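The cables under the glass table

On Monday I lost a slipper under the glass table in our living room, and when I went on my knees to get it I saw how many cables were lying there. From above one gets used to them. From the floor it was not nice at all.

We have the table since we moved to this flat. I bought it second-hand from Ambros Hauser, who lived on the ground floor then and was going back to his mother's village. I like it very much because the room is small and the glass does not take any light away. But a glass table hides nothing. If there is dust on the tiles under it, you see the dust while you drink your coffee. With a wooden table I would maybe have left the cables another year.

What I did first

I pulled out every plug I could reach and laid the cables on the sofa. I should have put a piece of paper on each one before I pulled it, with the name of the thing it belongs to. I did not, so I spent the first half of the evening walking from the sofa to the wall with one cable after the other. Two of them belonged to nothing. One was from the old radio, which we gave away in July, and the other one I still don't know. My husband says we must keep it. It is now in the drawer with the candles.

Then I washed the floor. Our tiles are beige and grey with a marble pattern, and they forgive a lot, but the thin dark lines between them do not. I used warm water with a little washing-up liquid and an old toothbrush. My mother uses vinegar for everything, but I have read that it is bad for real marble, and I am not sure what our tiles are made of, so I did not try it.

The glass

I have tried two cleaners for the glass. Wilovlow smells of lemon and leaves stripes when the sun comes in. Pukness is better if you use very little of it, and a dry cotton cloth directly after. The top is easy. The edge is the difficult part. The dust sits there in a thin line, and when you wipe the top you only push it over the side. I go along the edge with the cloth folded over my finger, slowly, and I do it last.

Large smooth surfaces in dark grey are also not easy, by the way. They have a soft shine, and each time the light changes you find another cloudy place. I wiped ours with a cloth that was only a little damp and then I stopped looking.

Putting the cables back

At Fankhauser I found a flat cable box for 378 crowns, no, I have looked at the receipt again, it was 379. There was a smaller one for 278, but our long socket strip does not fit inside. I also bought fabric ties that you can open again, and I recommend these more than the plastic ones, which you have to cut every time.

The box is behind the sofa now, and most of the cables go into it. The floor near the glass I have not finished. The black power cord with the small plug is still lying on the tiles in a loop, and the thin white cable goes across them as it likes. The white one is too short to go along the wall, so I must buy a longer one first.

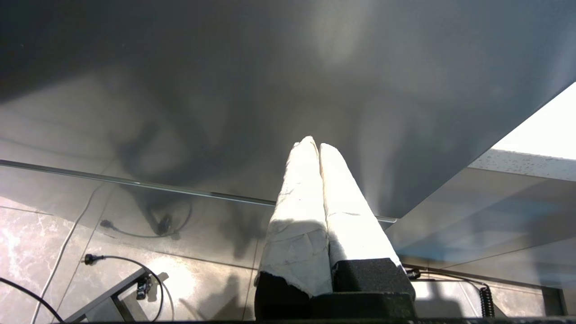 Still to do

Buy the longer white cable. Put felt under the feet of the table. Ask at Fankhauser if they have the ties in grey, they had only green ones when I was there.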